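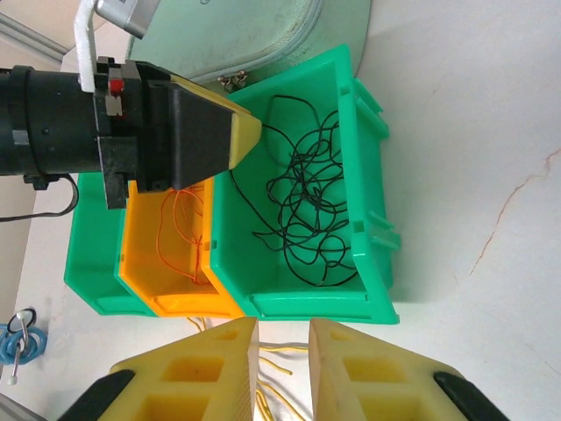 Notebook, print workshop, Butwood
1/10/04

Morning. Two things to do: finish the black for the Ayala series and decide what paper. I did the first one. The second one is still open.

The black. The old ink from the big can has a skin again, thick like leather. I cut it around with the knife and lifted it away, but small crumbs remained in the ink and I found them later on the plate. They make white rings in the print, very easy to recognize. After three prints I stopped and cleaned everything, and I opened the new tube. The new tube is more stiff. On the cold slab it does not want to move. I put the slab near the radiator for the length of one coffee and after this it was good.

Note to whoever uses the slab after me: please do not add oil when the ink is stiff. First warm it. With oil the fine lines fill up, and the plate for sheet four has almost only fine lines.

Plate for sheet four (the bridge). I bit it yesterday evening in three stages. The sky is correct. The water under the bridge is too light, because I was afraid and took it out too early. I can still go over it with the ground again and bite only the water, but the edge of the arch must be protected very well, otherwise I lose it. I prefer to pull two or three proofs more before I decide. A light water is maybe not a mistake. With the heavy sky it gives some air.

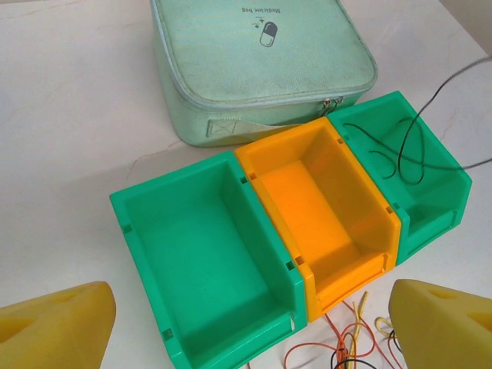 Proof one: wiped too much. Gray and tired.
Proof two: wiped by hand only at the end, with the side of the palm. Much better. The arch comes forward.
Proof three: same as two, but I forgot to clean the bevel, so there is a dirty line on the left side. I keep it for pencil notes.

Paper. Olumide Onuoha brought samples from Gruvwood, the warm white and the one they call natural. I printed on both. The warm white takes the black deep and the plate mark is beautiful, but when it is too damp the surface lifts and small fibers stay on the plate. The natural one is stronger and you can treat it badly, but to my eye it is yellow, and next to the older sheets of the series it will look like another artist. Olumide does not agree. He says that on the wall, behind glass, no visitor will see the difference. Maybe. I see it.

We also spoke about the size of the edition. He wants 100. I said that my copper will not give 100 with lines so fine, not without steel facing, and for steel facing we must send the plates to Utham and wait. I would be happy with much less. We did not decide. He will ask what Utham takes for it now, the price list in our drawer is old.

About damping: I put the sheets between wet blotters under the board last night, and this morning the ones in the middle were right and the top ones too dry at the corners. Next time I will turn the stack before I go home. The plastic sheet over it must be bigger than the paper on all sides, I had it exactly the same size and the air comes in.

Press. The felts are hard on the left side, there is old size in them. I washed one and it is hanging behind the door. Do not take it down before it is fully dry, even when it seems dry on the outside. Pressure is now a little higher on the left than the right to compensate, I marked it with red pencil on both screws. When the washed felt goes back, please go back also to the old black marks. 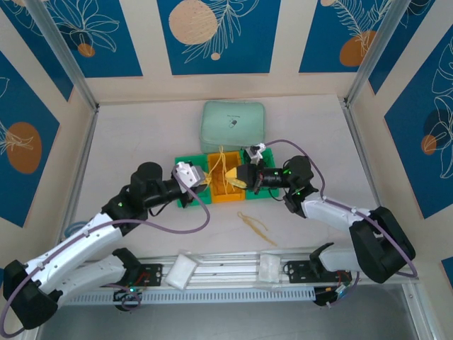
Afternoon. I looked again at sheets one to three together with the new proof, all pinned in a row. Sheet two is the weak one. I liked it very much in the autumn and now I find it is only skillful. The figure on the stairs has no weight, she stands like cut from another paper. I do not want to make the plate again from the beginning, but I tried with the burnisher on the shadow under her feet and made it more narrow and darker, with some drypoint on top. One proof. It is better, she stands. The burr will not last for many prints, this is one more argument for the small edition.

Text for the folder: I wrote half a page and crossed out most of it. What remains is the title, the year, and one sentence about the river. For me it is enough. Olumide would like a biography also. I will give him the short one.

To do in January:
– second bite for the water, or leave it (decide with dry proof, not wet)
– more tarlatan, ours is too soft already
– throw away the old can of black, after scraping
– answer to Utham about the plate size
– number the proofs, they are mixed again in the flat drawer

Evening. The proofs are under the boards. The natural paper dried more flat than the warm white, I must admit this.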